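Trokcombe N Gauge Track Pack, Starter Oval with Passing Loop
Stock code TRK-256
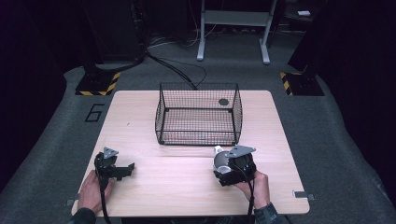 Wire mesh basket on a birch-look tabletop, between two hand-held grippers.

The Trokcombe pack has everything needed to lay a single-track oval with one passing loop on a flat baseboard. It is made by Worus in code 80 nickel silver rail on dark brown plastic sleepers. The geometry suits most N gauge stock made since the eighties, although some older wagons with deep flanges will click over the frogs.

What's in the pack
Curved track, radius 2, enough for two half circles
Straight track, full and half lengths
One left-hand and one right-hand turnout, manual throw
One power feed track with 800 mm of twin lead
Rail joiners, metal and insulated
Track pins, 97 in a resealable bag
Printed plan, drawn at quarter scale

Baseboard size
The minimum board is 1200 mm by 600 mm. That leaves 49 mm between the outer rail and the board edge on the long sides, so if your layout will be anywhere near kids or cats we suggest a low fence of acrylic strip. The oval can be stretched with extra straights (sold singly) without changing the curves at either end.

Laying the track
Put the whole circuit together loose and run a loco around it before pinning anything down. Check each joint with a fingertip for a raised rail end. Pin the turnouts last and don't drive the pins hard home, as a bowed sleeper will pull the rails out of gauge. Holes are part-drilled from underneath and need opening out with a 0.8 mm bit.

Cork underlay is not included. We stock Sevura 1.5 mm cork in rolls and sheets. Foam underlay also works but the pins won't hold in it, so glue the track with diluted PVA.

Wiring
The feed track clips in anywhere on the oval. For DCC, remove the small suppressor capacitor from under the feed track (two solder joints). The turnouts are power routing as supplied. If you want the loop live at all times, add a second feed between the two turnouts and ask us for the wiring sheet.

Turnout motors
The Daza surface-mount motor fits both turnouts with no cutting. Under-board motors need a slot 8 mm wide beneath the tie bar. Mark and cut it before the cork goes down.

Changes to this pack
Packs sold before last July had plastic joiners only and a shorter power lead. If you have one of those, the metal joiners can be bought separately and will fit.

Customer comments
"Went together in an evening. One of the half straights had a burr on the rail end, a quick rub with a file and it was fine. Colour of the sleepers is a bit redder than my older track but it'll be ballasted anyway." Javiera Herrera

"Good value if you need the turnouts. I'd have liked a third one for a siding." Josefina Navarrete

Postage
Sent by parcel post in a flat carton. Please open the carton within 14 days of delivery and tell us if a turnout has been bent in transit.

Page updated 2023-03-27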